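The Trouble With White
Pale finishes are the hardest colors to specify, match and keep. The reasons lie in pigment, light and the chemistry of aging.

14/10/2015

A paint store will sell a customer more whites than any other color, and it will take more of them back. The Lowther color library, which holds reference panels going back to 1944, gives nearly a third of its drawers to colors that most people would call white, cream or ivory. Laid side by side under a standard lamp, the panels are plainly different from one another. Seen alone, almost any of them passes for plain white.

The difficulty starts with the way a white surface works. A colored pigment absorbs part of the spectrum and returns the rest. A white pigment absorbs very little and scatters nearly everything. The usual choice is titanium dioxide, which has a high refractive index and scatters well at particle sizes of 200 nanometers and up. The coating looks opaque when enough of the light that enters it is turned back before it reaches the material beneath.

Any small loss at one end of the spectrum then shows up at once. If the binder absorbs a little blue, the film looks cream. If a trace of black or blue tint is added to correct this, the film reads as a cleaner white but returns less light overall. Manufacturers have balanced these two effects for decades, and each settles on a slightly different compromise. Two products sold under the name "white" may be several units apart on a color meter.
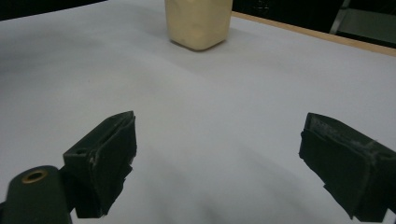

Measurement helps, up to a point. A spectrophotometer gives three numbers: one for lightness, one for the red-green balance and one for the yellow-blue balance. The distance between two sets of readings is the color difference. On saturated colors a difference of one unit is hard to see. On large pale areas that meet at a straight edge, many people can pick out half of that.

The instrument also reports on a patch the size of a coin, flat and evenly lit. Real surfaces are neither. A matte finish scatters light in all directions and keeps much the same color as the viewer moves. A satin finish from the same batch of pigment picks up the reflection of the window or ceiling and looks darker from some angles and lighter from others. Texture adds fine shadows. Specifiers at Waton, a contract finisher of office and kitchen furniture, now record gloss and texture on the same sheet as the color reading and reject a panel if any of the three is out.

Light in the room

Daylight from the north sky is bluish. Warm lamps are rich in yellow and red and weak in blue. The eye adapts to either within minutes, so a white wall goes on looking white under both. Adaptation works on the whole field of view, however, and it breaks down where two light sources overlap. A desk lit by a window on one side and a lamp on the other will show a cool zone and a warm zone on the same uncoated sheet of paper.

Metamerism causes a separate problem. Two whites made with different pigments can match in the store and part company at home. Rutile titanium dioxide cuts off sharply at the violet end of the spectrum. Optical brighteners, common in paper and textiles, absorb ultraviolet and give it back as blue. A brightened fabric next to an unbrightened wall looks crisp by day and dull under a lamp that emits no ultraviolet. The wall has not changed.

Neighboring colors matter too. A cream object on a white ground looks more yellow than it does on tan, and a pink one can push a nearby beige toward green. The effect is strongest when the areas are small and share a border. Store displays make use of it: accessories in beige and pale pink are often set out on a cool gray-blue, which makes both look warmer.
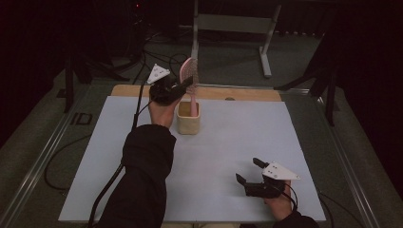 How pale materials age

Yellowing is usually oxidation. Oil-based paints yellow in the dark and recover partly when exposed to daylight, and for this reason the patch behind a picture is often the darkest part of an old white wall. Water-based acrylics are far more stable. Polyurethane foams made with aromatic compounds turn cream and then tan, with or without sunlight, and nitrogen oxides from gas burners speed the process up. ABS plastics yellow under ultraviolet, and the rate varies with the additives in each molding.

Endari, a small test laboratory, runs pale samples through 11 weeks of cycled light and humidity. Its September report covered five families of material. Acrylic coatings moved least. Soft foams moved most, and most of the change came in the first two weeks. The report notes that samples stored in closed cardboard boxes as dark controls also yellowed, in some cases more than those left on an open shelf.
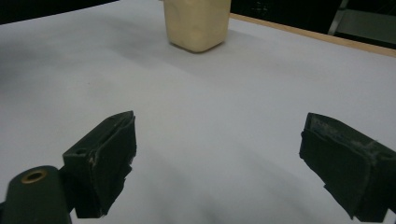
Cream against white: the shadow at the base reads gray.

For anyone buying or repainting, the practical rules are short. Judge a sample at full size, in place, in the morning and again after dark. Paint it on board and stand the board upright for walls and flat for worktops, as the same finish takes light differently in each position. Put it beside the flooring and the largest piece of furniture in the room. Buy enough for the whole job from one batch number, and box the cans together in a larger bucket before starting.

Matching an old white is harder. The Dikirness housing trust, which maintains several streets of painted interiors, stopped matching to original records and now takes a reading from the wall as it stands. Touch-ups are carried to the nearest corner - a change of plane hides a difference of a unit or more. Where no corner is close, the whole wall is repainted.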